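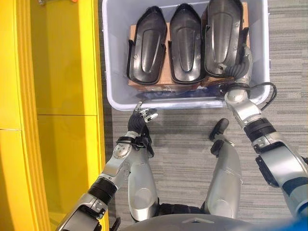 OK, slide two. Talk about the planner first, because everyone asks about the hands and I'll never get back to it.

The job is bin picking with a humanoid: black moulded parts, side by side in a plastic bin. Glossy black is a rotten colour for depth sensing. Point out the highlights along the ridges – our first segmenter, the Ruvico one, kept reading those as edges and gave us half a part. Retraining took 1,164 labelled views, and Hermenegildo Manríquez labelled most of them. Say thanks, he's in the second row.

Then grasp choice. Right hand's on the flange of the right-hand part. We score flanges over the centre channel, and we penalize anything that drags the forearm over the rim. You can see the arm goes over the rim anyway! The penalty is soft. Ask me why later, it's a long story with a cost function in it.

Left hand is open, out in front of the bin. In Kurnex both arms live in one planning problem, 14 joints all up, so the idle hand still costs us. Freezing it dropped replans a lot. (Check the number with Noltel before saying it out loud.)

Cable on the right wrist: not in the collision model back in May. It is now, as a chain of 12 capsules. Ugly, but it runs.

Skip the Rosales slide if I'm over time. Demo, then questions.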